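News > Collections > Household Ceramics

Household plates: a short thread
Saturday, November 20, 2021
Posted by the Levside Museum of Home Life, Fledville

The Museum is pleased to announce that the tableware store at Levside has reopened for study visits. Over the coming weeks we shall be posting short notes on the everyday china in our care. This first thread concerns floral plates. (1/9)

The store holds 661 pieces of domestic ceramic. Of these, 128 are plates with printed flowers, most of them given by households in Fledville and the villages nearby. Very few came to us as full sets. (2/9)

Roses are the flower most often met with in this group. They tend to be placed on the rim, leaving the middle of the plate plain for food. Buds and fine sprigs were a common way of filling the space between the larger blooms. (3/9) 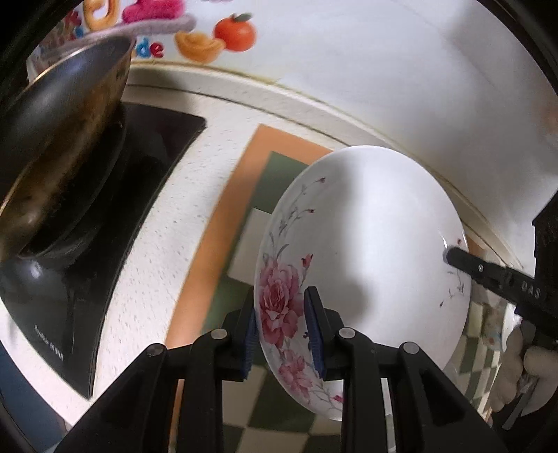

White plate with pink flowers and red buds on the rim, on a checked placemat with an orange border.

Readers with similar plates at home may wish to look closely at the rim. On this one the large rose has a deeper pink centre, and a smaller, paler flower lies beneath it. A thin grey-green sprig ends in two tiny red buds. (4/9)

Printed decoration can wear with use. We advise washing by hand in warm water with a soft cloth and a mild liquid. Scouring pads should not be used on any printed area. (5/9)

Plates in regular use may be stacked, provided that a sheet of plain paper or thin felt is laid between each. Please do not hang a plate by sprung wire if the rim is chipped. (6/9)

The placemats in the Gretia bequest were listed in October and may now be seen on request. They include checked and striped cloths. A printed list is held at the front desk. (7/9)

Enquiries about gifts of tableware should be made in writing before any item is brought to the Museum. We are unable to give valuations. Owners seeking one are referred to the auction rooms in Vanags Street. (8/9)

Study visits are by appointment and last one hour. Bags and coats must be left in the lockers. The next thread will deal with jugs and gravy boats. (9/9)

Comments

teapot_lane: My gran had roses very like these, but with a gold line round the edge. Is that a different maker?

Levside Museum of Home Life: Thank you for your comment. We could not say without seeing the mark on the back.

hilltop47: Are the lockers coin operated? Last time I had no change on me.

marrowfat: Looking forward to the gravy boats.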